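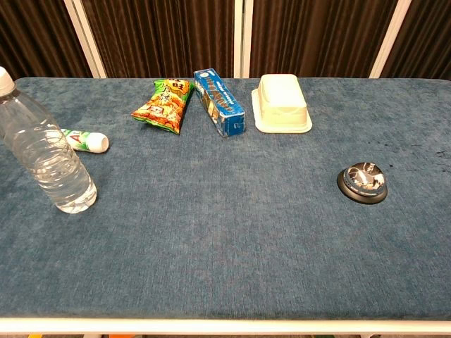 Projects > Kodow > Updates for Vanerum

We use cookies to remember your settings. By continuing to browse you accept our cookie policy.

Kodow sorting table: progress report, July

Hello again to everyone at Vanerum, and thanks for being so patient about the paperwork! Bongani Botha asked me to keep it to a couple of pages and to put the money near the front, so I'll do the money first and then get on to the bits I enjoy talking about.

Money

We've spent $3,257 so far and there's $2,339 left. Most of what's gone out was hall hire at Gandanden, then printing, then the cloth and the storage tubs. We haven't touched the translation money yet. I'd like to hang on to it until we know which cards need doing, and Orysia Boiko has asked that we get the English wording right before we pay anybody to put it into another language. Fair enough.

What we've been doing

The idea hasn't changed from the application. People come in, we put ordinary kitchen packaging out on a table, and we all work out together where each thing goes once it's finished with. In total 58 households have signed up and 40 of them have been to at least one session, which I'm really chuffed with given how miserable the weather's been.

We settled on the blue-grey cloth in the end (the soft, velvety one) and I know there was a raised eyebrow about buying fabric for a recycling project. It has earned its keep. Packets don't skate about on it, and people seem happier to pick things up and have a fiddle than they were with the bare trestle at the first session. It does show every stroke of your hand, so it looks a bit streaky however carefully you smooth it, and I've given up trying.

The things on the table

I've changed what we put out quite a lot. At the start I was bringing whatever was in my own cupboard, which meant far too many tins, and tins are easy. The set now is meant to have at least a couple of things in it that start an argument.

The clear water bottle with the white screw cap is our warm-up. Everybody knows the bottle. Then somebody asks about the cap, on or off, and away we go for ten minutes.

The little white drink bottle, the yoghurt or probiotic sort, with the green and white label and the red A on it, has been the surprise hit. Families with small kids go through heaps of these and they're so small that plenty of people had been putting them straight in the rubbish. I now lay it on its side so you can see it properly from where the kids are sitting.

Then the snack bag, the bright green, orange and red one with the yellow Chinese characters on it. I wanted packaging from the shops people round here really use, and it's gone down a treat. One of our regulars read out the big 旺 for the rest of us and explained it's a lucky sort of word, to do with things prospering, and we got on to snacks from when we were kids and lost the thread completely (worth it). Crinkly bags are the question we get most and the one where our printed card is weakest. I'm rewriting it.

Last is the long blue box, the kind you get wrap or foil in. A box like that is a handy teaching thing: cardboard outside, a roll in the middle, and often a cutting strip that people forget. I'd put it on the table for every session from now on.

What hasn't worked

The evening slot. We tried a 7 pm start and the room was hard to heat and hard to fill. We've moved back to 10 in the morning and numbers picked up straight away.

The first version of the take-home card was too wordy as well. Orysia went through it with a red pen and cut it by half, and I was sulky about it for a day or so, but she was right. The shorter one is at Leone now being printed.

Coming up

Two more sessions at Gandanden, then a trial at the primary school if they can find us a room with a decent-sized table. I'd also like to add a milk carton and a coffee pouch to the set. Bongani, could you let me know if the leftover hall hire can be moved across to printing? I need to tell Leone how many cards to run, and they'd like an answer before the end of the month.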